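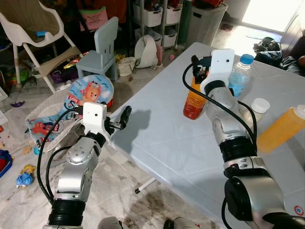
Right arm holding the orange-red bottle just above the table, left gripper open.

2024-01-16

Notes on wrist-delta actions for the two-arm bottle task

I have been comparing two ways of writing down the same action. In the first, the policy outputs absolute joint targets for both arms. In the second, it outputs the change in wrist pose relative to the wrist pose at the start of the chunk. Everything else stays the same: same demonstrations, same image encoder, same chunk length of 25 steps, same learning rate schedule. I call the runs Stolham (joints) and Stutano (wrist deltas) because my config tool wants a name for every run and I had a list.

The task is to pick up the bottle named in the prompt, hold it upright, and put it down at a marked spot without touching its neighbors. The second arm is free. It may help or stay out of the way, and the demonstrations contain both.

Training data is 80 demonstrations recorded last June, all with the table in one position. For testing I moved the table and shuffled the bottles between trials. Each policy got 43 trials, with the starting layouts matched by seed so that the two could be compared pair by pair.

Wrist deltas did better on the approach. The joint policy tends to drive to a height it remembers from training, and when the table has moved it closes on the cap or on air. The delta policy corrects on the next chunk. On the lift there was no difference I would defend. On placement the joint policy was slightly steadier, mostly in the last few centimeters, where the delta policy drifts if a chunk starts while the wrist is still moving.

That drift was the interesting part. The reference pose was being read from the state message, and the state message was 4 control steps older than the command it was paired with. During slow motion this is harmless. During a fast reach, every target in the chunk is shifted backward along the path, and the arm hesitates at each chunk boundary. I switched the reference to the last commanded pose and the hesitation mostly went away. Placement still has a small sideways error that I have not explained.

Two cautions. Clear bottles remain worse than colored ones under both policies, so the action format is not the whole story. Also, I tuned the gripper threshold on the joint policy first and reused it, which probably costs the delta policy a few grasps.

The logging and replay code is the Tritovance branch, unchanged except for the reference pose fix. Next run is named Butkienė and uses wrist deltas for the reach and joint targets for the final placement, with the switch triggered by wrist height over the table.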